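Snack corner finally opens at Gamutcombe hall

Posted 27 January 2020

Well, it's happened! After a whole summer of people asking me where on earth you're meant to get a cold drink between the badminton and the trivia, the Gamutcombe community hall has a snack corner. It opened on Saturday morning, I was there before the doors were properly unlocked, and I can report that it's small, cheerful and already a bit of a talking point.

If you haven't been in lately, it's in the side room on the left, past the noticeboard and before you get to the kitchen. For years that room was where the folding chairs lived. Debora Marino, who runs the Saturday kids' table tennis, got sick of sending parents across Prallska Road to the servo every time someone's little one got thirsty, and she started asking about it back in September. The chairs have gone under the stage and the walls have had a coat of paint.

The stand itself is a secondhand wire one that Debora picked up when the Ruggiero milk bar closed down. It cost her $80, which I reckon is pretty fair going for something that size. She'd looked at a proper glass-door fridge as well, but the quote came back at $769 and that was the end of that conversation for now. (There's an old esky under the bench if you want yours cold. You put the money in the tin and swap your bottle for one off the ice.)

I went in meaning to have a quick look and ended up staying for most of an hour, mainly arguing about flavours. The drinks are the ones you'd expect, orange, cola and a green one, and they're kept together by colour, so even the under-sevens can put a bottle back where it came from. I'm told this was a big part of the thinking. My own nephew put his back in the wrong spot twice, but he was mostly looking at the chips.

And the chips are the bit everyone's talking about. Zyanya Zepeda does the ordering, and she gets them from Kinar, the Asian grocer next to the chemist. She wanted something the kids couldn't already get at the school canteen, and she's certainly managed that — I had three people ask me what the pink ones taste like before I'd even opened a bag.

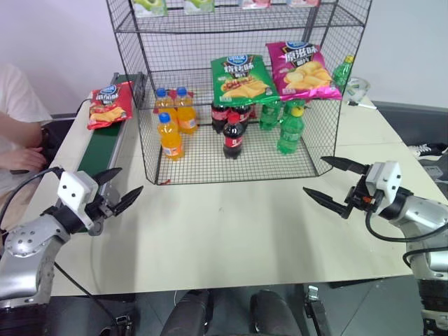 Soft drinks in the wire rack, with the green and pink chip bags up above the bottles.

For the record, I tried both. I liked the green more. My sister-in-law says I'm wrong and that the pink is miles better, and we've agreed not to bring it up at dinner. Neither of us reads Chinese, so we were going on the colour of the bag and a bit of guesswork! Zyanya says she'll put up a handwritten card with the flavours in English this week, along with the ingredients for anyone with allergies. Until that's up, please check with her before you hand a bag to somebody else's child.

Takings on the first morning came to $62, which was more than Debora had hoped for given half the regulars are still away at the beach. The money goes straight back into restocking for the first few months, and after that she'd like to put some towards new nets. The fridge is still on the wish list too, so if you know of one going cheap that isn't the size of a small car, get in touch with her at the hall.

A few practical things. The corner is open whenever there's a session on in the main hall, and it shuts when the last group packs up. It's coins and small notes only for the moment, as there's no card reader and no change for a fifty (I asked, and got a look). Bottles go in the recycling tub by the back door, with the lids off please. No drinks on the playing floor, and that goes for the grown-ups at Wednesday badminton as well.

There was a bit of grumbling about soft drink being sold at a kids' sport morning, and I think that's a fair point. Debora thinks so too. She's asked Zyanya to get a price on plain water and small juices for the next order, and there's still the bubbler outside the toilets, which costs nothing and works perfectly well if you hold the button in hard.

If you've got a snack you'd like to see on the shelf, there's a sheet of paper taped beside the door with a pen on a string. When I left it had four requests for chocolate, one for dried mango and one for "hot chips", which might be pushing our luck. I added salted peanuts. Go and add yours before the next order goes in.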